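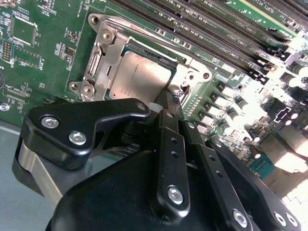

Server board with the processor in its socket, memory slots off to the upper right.

OLD COMPUTERS, PHONES AND CORDS: DROP-OFF IS BACK

Quick one this month, the newsletter goes out tonight and I still have the parking map to fix.

The electronics drop-off is on again in December, same place as the spring one, the lower lot behind the Laing building. Enter from the creek side. Not the front, the front is for the preschool pickup and they were very patient with us last time but let's not push it. Gate opens 9 a.m., closes at 2 sharp. If you pull in at 2:10 the truck is already strapped down and there is nothing I can do for you.

Spring total was 633 items, a lot of that being printers. So many printers. If you have been keeping one in the garage on the theory that somebody's nephew will fix it, bring it.

What we take: desktops, laptops, tablets, phones, monitors (flat ones), keyboards, mice, routers, modems, game consoles, cables of any kind, loose boards and cards, hard drives, printers, scanners. Power bricks too. You don't need to know what it goes to.

What we can't take: tube TVs, microwaves, anything with freon in it, smoke detectors, light bulbs, car batteries. Also no loose lithium batteries unless the ends are taped. Regular clear tape is fine. Swollen ones, please don't put them in a box with other stuff, call me first and I'll tell you where to take it. The county site out on Dokeck Road takes tube TVs for a fee but you have to make an appointment, and the phone line there is mornings only.

Limit is 6 big items per household (big = computer, monitor, printer). Small stuff no limit. Businesses, you need to email ahead. We had a dentist's office show up in spring with a full van and the line backed up to the stop sign.

About your data. I get asked this every single time so here goes. We do not wipe drives at the lot. Zanik, the hauler, shreds them at their end and I can get you a slip if you ask for one when you drop off, not three weeks after. If you want to wipe it yourself first, great. Phones: sign out of your account BEFORE you reset it, then reset. Take out the SIM card. Check the side slot for a memory card too, there are always a few of those with someone's whole vacation on them. Laptops: copy your pictures off. Then check again that you copied them. A lady called me in May in tears and by then it was long gone, and I felt terrible.

For desktops you can pull the drive and keep it, usually two or four screws and two cables. Leave the rest alone please, we get more for a machine that still has its memory and processor in it than for a stripped case. Money goes to the library's laptop lending shelf, which got two more laptops out of the spring event. They are checked out pretty much constantly.

Working stuff goes in a seperate line this time. If it turns on and it's less than, say, a grade schooler old, tell the person at the first table and bring the charger with it. Pliko will look it over and whatever is good gets a fresh install and goes back out to families here in town. Tape the charger to the laptop. Last time we ended up with a bin of 100 chargers and no clue which went where.

Can't drive or can't lift? Callum Nisbet has the pickup again and is doing house pickups the afternoon before. Sign up at the front desk of the library, leave your address and a rough list. Put the stuff on the porch or just inside the garage, he isn't going up attic stairs.

Could use more hands for the first hour, that's when everyone comes. Closed shoes, gloves if you have them. Coffee provided. Teens can get service hours, bring your form already filled in because I will not have a pen that works.

If it rains we still go. If it's icy we don't, check the recorded message after 7 that morning.

Flattened boxes: yes, we'll take a few of those off your hands for sorting, but not styrofoam. Styrofoam goes home wiht you.

Questions to the usual number, leave a message. Next month: the leaf bag situation, and the new hours for the compost gate.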